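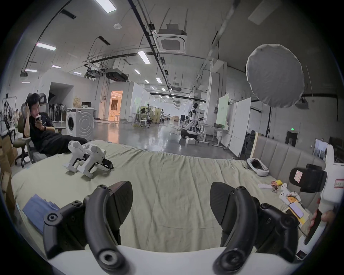 Slide 1. Frame pacing in Plidero: what we changed between the June build and now

Introduce myself: Oluwatosin Okoro, rendering, Utus. Questions at the end, but stop me if a graph is unreadable from the back.

Scope of the talk is frame pacing on consoles. Average frame rate was fine for most of the project. Frame times were uneven, and players read uneven frame times as a low frame rate.

Slide 2. The symptom

Test level is the harbor market. Capture length is 1000 frames, same camera path every run, same time of day in the game.
In the June build, 47 of those frames missed the 16.6 ms budget. Average for the run still came out at 60 when rounded.
Point at the spikes. They come in pairs – one long frame, then a short one while the queue catches up.
Pause on this slide. People tend to look for a GPU problem first, and so did we.

Slide 3. Where the time went

Three sources, largest first.
Shader pipeline creation on the main thread when a new material came into view.
Texture streaming requests issued in bursts at cell borders.
Garbage collection in the script layer, triggered by the crowd system.
GPU time was flat across the whole capture. Show the overlay, then turn it off.

Slide 4. Pipeline creation

We record every pipeline state hit during automated playthroughs and ship the list with the build.
The list holds 417 entries for the harbor market. All of them are built during the loading screen.
Cost: a longer first load. Later loads read from the disk cache.
Caveat – the list goes stale when an artist adds a material permutation. The nightly job compares lists and fails the build if the difference is not empty.

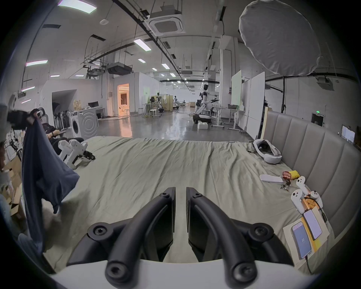
The nightly job needs a dev kit reserved for it. If the kit is taken, the comparison is skipped and the log has a warning in yellow. We missed that warning for most of a milestone. It is now an error.

Slide 5. Streaming bursts

Old behavior: crossing a cell border queued every request for the new cell in one frame, at times more than 300.
New behavior: requests go into a priority queue sorted by screen coverage, with a fixed time budget per frame. Leftovers carry over.
Bondarchuk, our I/O scheduler, already supported this. The game code was bypassing it with a direct call left over from the prototype.
Side effect is that distant textures sharpen a little later. Play the side-by-side clip twice, second time at half speed.

Slide 6. Script garbage

Crowd agents allocated a new path object on every replan. Replaced with a pool sized at level load.
Incremental collection is on, capped at 0.5 ms per frame.
Do not go into the pool implementation here. It is in the backup slides.

Slide 7. Tools

Kikero is our in-house capture viewer. Live demo if the network holds, otherwise use the recorded one.
Show the filter by thread, then the jump to next spike key.

Slide 8. Still open

Variable refresh displays hide some of this, so test with VRR off.
Photo mode still hitches on entry. Cause known, fix not merged.
Split screen has not been profiled with the new queue.

Questions. Backup slides start at 9.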